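Workshop Tips: Comparing Needle Drivers and Graspers on the Suturing Bench

Posted by Junpei Hirano, 26 March 2026

If you've just been handed a box of instrument tips and told to find out which ones are any good, welcome, you're in for a fun couple of weeks! I keep the bench at Bustdale running, and these are the habits that have stuck with us after a lot of thread, a lot of tissue and quite a few bad comparisons.

Change one thing at a time. Sounds obvious, and everyone breaks the rule by lunch. If you're trying a new grasper, leave the needle driver, the thread, the camera and the controller gains exactly as they were. We once spent most of February praising a Shibata jaw set before Neema Mohamedi spotted that the motion scaling had been changed on the same afternoon.

Cut your thread before you start. Same length every run, straight off the spool, laid out on a damp towel. Long tails are a great test of a controller, short ones are a great test of a grasper, and a random mix tests your patience.

Mark the jaws. A dot of enamel on the outside of each tip set (we use nail polish, the cheap kind) saves so much confusion when there are 9 pairs in the tray.

Try the needle at three grip points: near the thread end, in the middle, and a bit past the middle. Some drivers are lovely at one and let the needle roll at the others. Write down the roll, even when you rescue the stitch.

Watch the slack. I can't say this loudly enough! A tip that holds a needle beautifully can still be a pain with thread, and you'll only find out once there's a loop lying between the two instruments. Pause there and look before you pull.

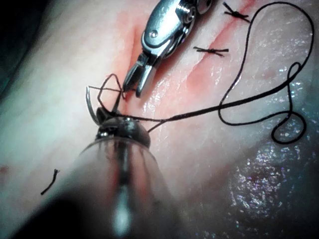 Two stitches tied, needle at the driver tip, and a loop of thread to sort out by the grasper jaws.

See how close the driver's shaft sits to the lens. It's soft and the grasper is much easier to read, so with a view like this I score the grasper from the video and leave fine driver details for a second camera. Fumiko Sugiyama clamps hers low and off to the side on a Bumora arm – a nice solid little thing – and it's great for needle angle.

Black thread on pale tissue is a gift, by the way. Keep that pairing when you're comparing cameras, then dim the lights a notch and run it again. Wet spots throw sparkles, and some cameras cope with them far better than others.

Pick up your cut ends between runs. A stray bit of black thread looks a lot like a tail to tracking software, and to a tired person.

Log by stitch. One line each: tip set, grip point, regrasps, snags, time to knot. Our sheet is up to 454 lines now and it's the most useful thing in the room. Reijo Tuominen sorts it by snags first, and I've come around to that.

Swap operators every 5 stitches. People learn a tool quickly and start covering for it.

Wipe the jaws with a lint-free cloth and warm water before anything dries on them, then check the closing gap against a strip of paper. If the paper slides out, so will your thread.

Next up for us is the Jimura controller, with the old graspers left on. Send me your bench notes if you've tried it – I'd love to see them!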